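Chapter 4
Water in the Home

Learning aims
By the end of this chapter you should be able to describe how water reaches a household, explain where most of it is used, and compare the water needed for common domestic tasks.

Until the last century, many families in the Nirklow valley carried their water from a shared pump. A full bucket was heavy, and it was seldom wasted. Washing water was often used again – first for clothes, then for floors, and finally for the garden. When piped supplies arrived, these habits slowly faded.

The town of Gostville offers a useful case. Its reservoir serves 582 homes, and in a dry October the level can fall quickly. A survey carried out for the town found that 85 per cent of households could not say how much water they used in a week. Most people guessed too low, and few had ever read their own meter.

Section 4.1 deals with supply and storage. Section 4.2 turns to the kitchen, where water is used in small amounts many times a day. 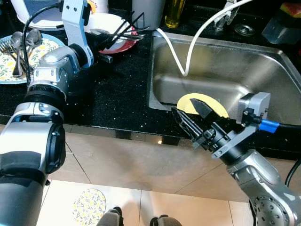
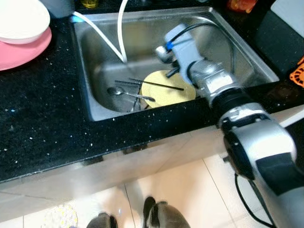

A kitchen sink with a plate and utensils in the basin.

Tipene Goodwin has argued that the kitchen receives too much attention in studies of this kind, and that leaking pipes beneath the street deserve a chapter of their own.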